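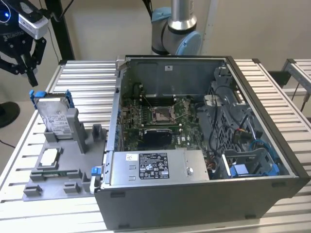
**Tildale Repair Fair returns in July with longer hours and the same coffee**

TILDALE — The Tildale Repair Fair will be back at the old Kurolitz furniture showroom this July, opening at 10 a.m. and closing when the last toaster has been fixed or mourned. Admission is free. Parking is also free, though finding any will take patience.

Last year's fair drew around 500 people, a good share of whom brought lamps. Organizers have responded by adding a second lamp table and asking residents to please look in the attic for something else.

Bikes, clothing, small appliances, desktop computers and wooden chairs are all welcome. Gas-powered tools and anything still containing soup are not. Visitors may bring up to two items each and are expected to sit with the person doing the fixing, hold the flashlight and pretend to follow along.

"We can't save everything," said fair director Valtteri Harju. "We can usually tell you why it died, and people seem to find that soothing."

Music will be provided by Jisedance, a local quartet that has promised to keep it down near the sewing machines.

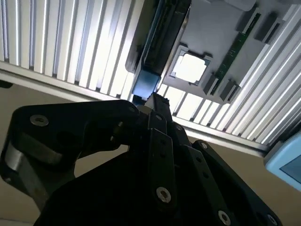
**Mi-kyung Gil**
Press and Outreach, Tildale Repair Fair

Repair slots can be reserved at the Ko Street library desk. Walk-ins will be seen in order of arrival, and children under 18 need an adult with them at the soldering bench. Adults need only closed shoes.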